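Notebook, perception + tooling, November
Project: Neltach (container in / container out of rack)

Morning. Picking up where the last entry trailed off, which was in the middle of a complaint about the segmenter. The complaint stands. The Neltach loader now reads all three streams per episode, two from the grippers and one from the head, and puts them on a common clock. I say common. The left gripper stream was arriving 90 ms behind the head stream and had apparently been doing so for as long as the loader has existed. The policy had been trained on a left hand living slightly in the past, and had learned to cope, like the rest of us.

Fixed by reading the capture stamp instead of the arrival stamp. One line. The commit message is longer than the patch.

Next, the blur filter. Halfdan wrote the first version: variance of the Laplacian over the full picture, drop anything under threshold. Sensible on paper. On a plain white table there is hardly any texture to begin with, so it throws out sharp pictures of nothing and keeps smeared ones with a nice hard gripper outline in them. The lime lid is the one thing we can count on, so I now score blur on a crop around the lid mask and ignore everything else. This one goes in the reject pile under the new score:

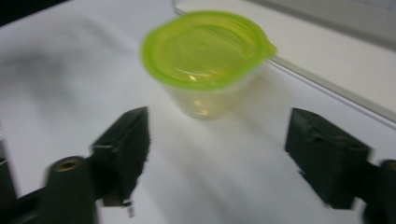 Why not just keep the blurred ones and let the network sort it out? We do keep them for the policy, at full weight, and only drop them from the set used to fit the pose tracker, where a doubled lid edge pulls the estimate sideways.

Ran the new filter over the Stallberg split. It rejects 24 of 1,986 pictures. The old one rejected a good deal more and got most of them wrong. Halfdan has been told and took it well, meaning there was a pause and then a question about lunch.

Afternoon. Occlusion and the mask. The lid segmenter is a color threshold wearing a small network as a hat. It is happy whenever green is visible and shadows are mild. Two things upset it: the mesh of the rack, which chops the mask into confetti, and the second gripper coming in over the top. For the second case I added the other gripper's pose as a prior, so the tracker knows to expect a large black object and doesn't reset each time one appears. Test case with the lid still in the clear and the other gripper close by:

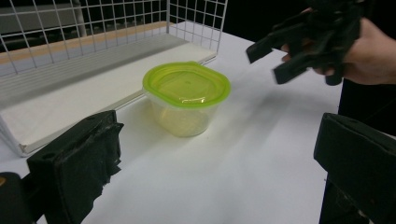 Neltach notebook | entry by Halfdan Vigfúsdóttir | perception

Taking over the page while the other author fights the build. For the record, my filter was fine on the Wirnell data, which had a patterned tablecloth.

The prior works, with a caveat. The gripper geometry in the config is a clean box. The padding on the finger in that last one is hanging off in flaps, and flaps are not in the CAD. I grew the collision box by 3 mm and masked the inner edge of the finger. Somebody should also buy tape.

Confetti problem: tried a morphological close on the mask, which glues the pieces back together and also glues them to anything else pale and green. Better result from fitting the lid outline directly to the fragments and letting the mesh be missing data. Slower, but the planner only asks for a pose when it's about to commit to an approach, so it can wait. The head view is the one to tune on:

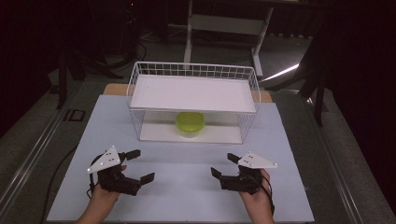
Posted by H. Vigfúsdóttir to the perception log, late afternoon

With the container under the tray the lid goes darker and the threshold wants to call it something else. Moved the color test to hue only, with a floor on saturation, and the fit now holds under the tray. It still jumps when a mesh rod lines up with the rim. I have left that alone and filed it under Lie, which is where we put the tracker bugs that look like success in the plots.

Planner side: approach from above is now forbidden whenever the estimated pose is under the tray. It had been proposing to go straight down through it – a short path, I grant. The tray is entered as a plane with a margin, front opening left free. Replay of the old episodes through the checker is running.

Left to do
Rerun calibration on the left gripper, now that its clock is right
Write the unit test for capture stamp vs arrival stamp, so we don't get to discover this again
Decide whether gripper markers seen from the head should override the wrist pose or only nudge it (I say nudge)
Tape
Build is back. Handing over the keyboard.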